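The summer clothes come out again

Every September I tell myself I'll get the closet sorted before it turns cold, and every September I end up doing it in one long evening with a podcast on and tea going cold next to me.

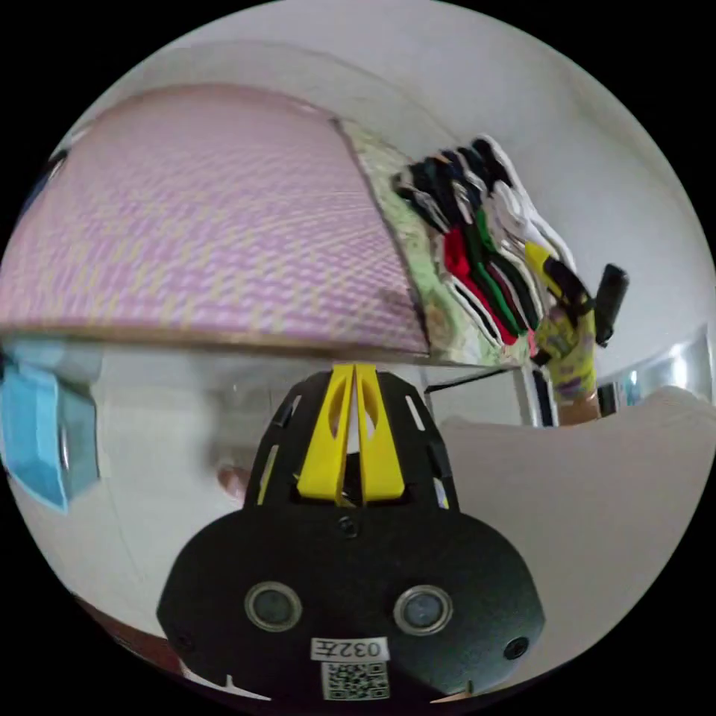

So, folding! I'm a sloppy folder by nature. My friend Tala Chamoun folds everything into thirds and then in half, and her drawers look like a store. Mine go in half, then in half again, and if the edges don't line up I flip the messy side under – done. I do like fanning the pile out a little so I can see which color is which before anything gets put away (black on black on black is how I once wore the same shirt two days running and thought they were different ones).

I had a woven mat and a flowery cloth out too, and the cloth is my favorite thing to stack on. It keeps the lint off the white stuff, and when I'm finished I can grab the corners and carry the whole pile down the hall in one go.

The rest went into a Grasell box, the big 40-liter one. I bought 2 last year and only ever used one, so the other is getting sweaters. Duyên asked if I wanted her old vacuum bags and I said no, then texted her an hour later to say yes please.

Still to do: the sock drawer, the scarves, and whatever is living at the back of the top shelf. I'm going to need more tea.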